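Portada · Índice · Cambios recientes · Robótica · Seguridad · Ayuda

Fallo de recogida de Vilgate

El fallo de recogida de Vilgate fue una avería intermitente en una célula de picking robotizado (recogida de piezas sueltas desde un cajón) de la empresa Tometley, en su nave de ensayos de Dornstead. Sin heridos. Se cita a menudo como caso de roce de mangueras y cables en brazos que trabajan dentro de contenedores de paredes altas.

Antecedentes

Vilgate era el nombre interno del proyecto. Objetivo: vaciar cajones con objetos mezclados, de formas y rigidez distintas, sin intervención del operario. Ciclo de ensayo de 1,000 recogidas por turno, con parada al final para revisar pinza y cableado. La pinza la suministró Pillay, taller de utillaje que también hizo el primer tendido de cables.

Una célula de este tipo necesita poco: brazo, pinza, cajón fijo y juego de objetos. El cajón se sujeta porque cualquier desplazamiento invalida las coordenadas de las paredes. En muchos montajes bastan unas pinzas de resorte en el borde.

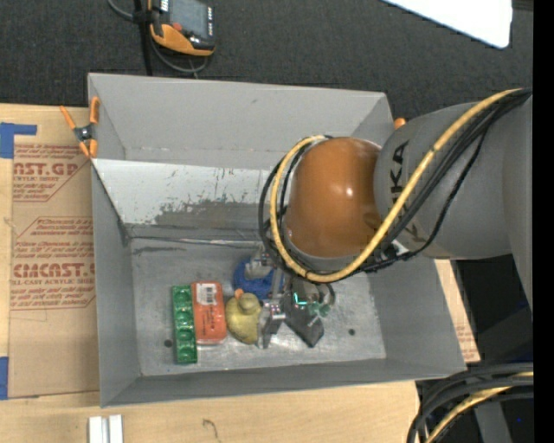

Por Ermelinda Coelho | Miércoles 22 de abril | Sección: Incidentes

El brazo KUKA trabaja con la pinza metida en el cajón gris; la manguera amarilla y el mazo de cables negros forman un bucle junto a la articulación. El conjunto de objetos incluye un pato de goma, un paquete con código de barras y piezas de otras formas. Zona crítica para el caso Vilgate: el bucle. Cuando la muñeca gira cerca de una pared, el cableado barre más espacio que la propia pinza, y el modelo de colisión no lo tenia en cuenta.

El incidente

Primeros síntomas en octubre. La pinza perdía la señal de cierre durante un instante y el control daba la pieza por soltada. Reintento, nueva aproximación, a veces contra la pieza que seguía agarrada. En la serie de unas 3,000 recogidas se registraron 85 falsas sueltas, casi todas en las esquinas del cajón.

Se sospechó primero del sensor. Cambiado, sin efecto. Después, del programa: se bajó la velocidad y los fallos disminuyeron, lo que retrasó el diagnóstico 11 días. La última falsa suelta acabó en choque contra el fondo, con un dedo de la pinza doblado y parada de emergencia.

Causa

Mebrat Berhe, técnico de mantenimiento de la célula, encontró un conductor de señal casi partido bajo la funda. Dos factores:

- Bucle demasiado largo, que rozaba el borde del cajón en las aproximaciones laterales.
- Bridas muy apretadas junto a la muñeca. Toda la flexión se concentraba en un mismo punto.

A baja velocidad el cable flexionaba menos bruscamente y el contacto aguantaba. De ahí la mejora engañosa.

Medidas

Tendido nuevo con cable apto para torsión, bucle más corto y volumen del cableado añadido al modelo de colisión. La pérdida de señal dejó de interpretarse como pieza soltada: ahora provoca parada y aviso. Inspeccion táctil del mazo en cada cambio de turno, con el brazo detenido y los accionamientos sin energía.

Tometley no publicó el informe completo. Falta por aclarar si el borde del cajón se protegió también con perfil de goma, las versiones no coinciden.

Véase también: Parada de emergencia; Fatiga de conductores; Modelo de colisión

Contacto · © Enciclopedia de Incidentes Técnicos · Volver arriba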